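4. The tableware task

4.1 Why this chore

Of the five chores in our study, sorting and rinsing small tableware is the one we expected to go worst. Folding towels and wiping counters have received a lot of attention, and there are now policies that do both at a rate a patient person could live with. Thin utensils have had less. A chopstick is narrow, stiff, and inclined to roll, and when several are lying together the arm has to separate one from its neighbors before it can pick it up. A soup spoon of the Chinese style has the opposite trouble. It is wide at one end, curved along its whole length, and glazed, so there are few places where two flat fingertips can close on it squarely.

The question we asked was narrow. Given a small table with tableware on it, a basin of water, and a place to put things down, can a general-purpose arm with a two-finger gripper do what a ten-year-old does without thinking? We did not ask it to scrub. The task was limited to moving pieces from a starting place into the water, out again, and onto the resting surface.

4.2 Materials and layout

All trials in this section were run on the same table at our Otcombe site, against a white wall and under ordinary ceiling light. The table was covered with a patterned cloth with a printed grid. We kept the cloth on purpose. Many published setups use a plain gray or black surface, which makes segmentation easier and tells the reader little about a kitchen.

The spoons are white ceramic and the chopsticks are black. They were bought at a housewares store and were not modified. Some of the chopsticks carry gold-colored metal caps at the thick end. The caps became useful in a way we had not planned, as discussed in Section 4.4.

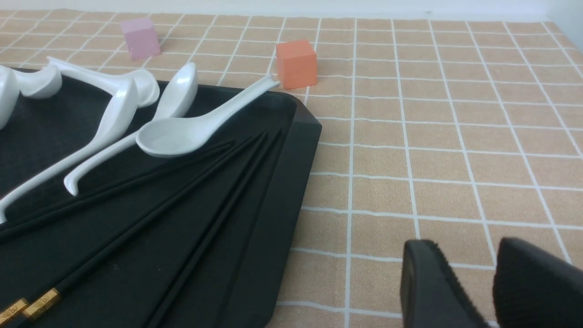
Figure 6. Spoons and black chopsticks together on the black tray, seen from the wrist camera.

The tray was a deliberate difficulty. Black sticks on a black tray leave the vision system with little except the sheen along each stick, and in early trials the detector often reported one object where there were several. Konrad Fuchs, who set up the table, argued for a lighter tray on the grounds that most people would own one. We kept the black tray and ran a smaller comparison on a white one, reported in the appendix.

The foam cubes were used as distractors. They were left on the table so that the policy could not learn that anything on the cloth was to be picked up. Their positions were changed between blocks of trials.

4.3 Procedure

Demonstrations were collected by teleoperation. Three operators took part, and each was given an hour of practice on spare tableware before any of their episodes were kept. We recorded 1,877 episodes in all. Of these, 1,163 were retained after screening. An episode was dropped if the operator touched an object by hand, if the camera stream had a gap, or if the starting layout did not match the log sheet. The last of these was the most common reason, and it reflects on our paperwork more than on the operators.

Each episode was labeled with one of four steps: lift from tray, place in water, lift from water, place on resting surface. Labeling was done by Maribeth Cruzado and Parviz Alipour working separately. Where they disagreed on the boundary between two steps, the earlier time was used.

The policy was trained on the retained episodes using the Quispe training code without changes to the network. Training used both the wrist view and a fixed view from the side of the table. We also trained a version with the wrist view alone. The training data were frozen on Dec 15, 2019, and nothing collected later is included in the results given here.

Evaluation consisted of 723 single-object attempts. An attempt began with the arm at its home pose and ended when the object had been released at the correct place, when it had been dropped, or when ninety seconds had passed. A person sat at the table throughout with a hand near the stop button. Attempts stopped by that person were counted as failures, including a few where, looking at the recording, the arm might have recovered.

4.4 Lifting from the tray

Spoons were easier than chopsticks, and the place where the arm took hold mattered more than how the spoon was lying. When the fingers closed across the handle near the bowl, the spoon generally came up level. When they closed near the tip, the weight of the bowl turned the spoon in the grip. The operators had all learned during practice to avoid the tip, but the policy did not pick up the habit as firmly as we had hoped. With spoons lying close together it would often settle for whichever part of a handle stood clear of the others.

A handle resting across the rim of the tray was the best case. The rim lifts the handle off the flat surface and lets a fingertip get under it. Fidel Domínguez suggested that a person clearing a table makes use of edges in the same way, sliding a coin or a card to the edge before picking it up. Our policy never produced such a slide unless the demonstration for that layout had contained one.

Chopsticks on the tray failed in two main ways. The fingers either closed above the stick and came up with nothing, or closed on two sticks at once. The second was more common where sticks converged. In those layouts the thin ends lie almost on top of each other, and a grasp aimed there is a grasp on the bundle. Grasps aimed at the thick ends did better, both because the sticks are farther apart there and because the gold caps are easy to see against the black. When we covered the caps with black tape the detector lost much of its advantage at the thick ends, and the fingers were again sent to the middle of the fan. We take from this that a fair part of the apparent skill came from a decoration.

4.5 Working in the basin

The basin is an ordinary pink plastic container, filled to a shallow depth. The water brings in two problems. Reflections move whenever the surface is disturbed, and the first thing a gripper does on entering the water is disturb it. Submerged objects also appear displaced when viewed at an angle. The displacement is small at this depth, but so is the width of a chopstick.

Placing objects in the water gave little trouble. The basin is wide, and the task did not require any particular arrangement on the bottom. Lifting them out again was the hardest of the four steps. The contrast between the sticks and the pink floor is good, and the detector found sticks in the basin more reliably than it did on the tray. Finding them was not the same as getting hold of them. The walls of the basin limit the angles from which the gripper can come in, and sticks that had gathered near the front wall could only be reached from almost directly overhead. From there the wrist camera's view of the fingertips was poor at the moment it was needed.

Crossed sticks added to this. If the arm took hold of a lower stick first, the one lying over it shifted as well, and the attempt on the next stick began from a layout the policy had just created for itself. People handle this by picking the top stick first. In the demonstrations the operators did so nearly every time, but the depth difference between one thin stick and another is slight, and we found no sign that the policy had learned to tell which was on top.

We tried waiting for the surface to settle before each grasp. A pause of three seconds helped. It also made an already slow procedure slower, and Jonas Wieser, timing his own hands for comparison, had emptied the whole basin in less time than the arm took over two sticks.

The fingertips deserve a note. They have a soft surface that holds dry ceramic well. After repeated trips into the basin they held less well, and we began swapping them for a dry pair between blocks. A household machine would have to do without that help or carry a material that does not need it. The Ilgate group has described a ribbed silicone tip for wet produce, which we have not yet been able to test.

4.6 Setting pieces down

Rinsed pieces went onto a dark mat beside the basin. The light spoons show up clearly on it, and release was judged correct if the piece lay fully on the mat and stayed there. The distance to travel is short. Even so, the arm had to clear the basin wall with a long object hanging from its fingers, and several spoons touched the rim on the way over. None broke. In two attempts the basin itself was pushed along the cloth, after which every learned position for the basin was wrong until a person moved it back.

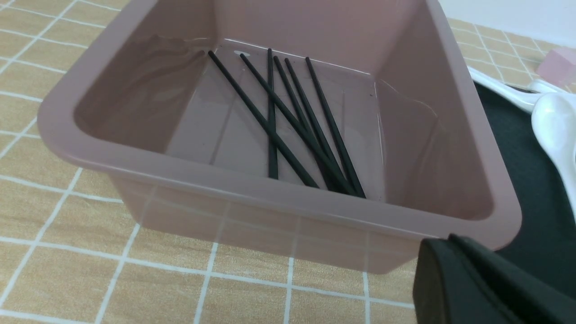
4.7 Results for this chore

Of the 723 attempts, 327 ended with the object released in the correct place. Spoons account for more than half of the successes. The version trained on the wrist view alone did worse on the tray and slightly better in the basin, where the side camera was looking through the plastic wall and contributed little.

These numbers are for single objects. When we asked for a full clearing of the tray with no help between pieces, the arm finished the job in only a handful of runs, and in none of them faster than a person working with one hand. Errors carry forward in a full clearing. A dropped spoon ends up on the cloth, where the policy tends to treat it as one more thing it was not asked to move.

We would not say on this evidence that the chore is ready to be handed over. The lifting of ceramic spoons from a dry tray is close to usable, given a person in the room. The handling of thin sticks under water is not close, and more demonstrations of the same kind seem unlikely to fix it, as the gain from the last third of our data was small. Touch sensing in the fingertips is the change we would try first, and a set of trials with the Tririer sensor pads is planned for June using the same table, tray, and basin.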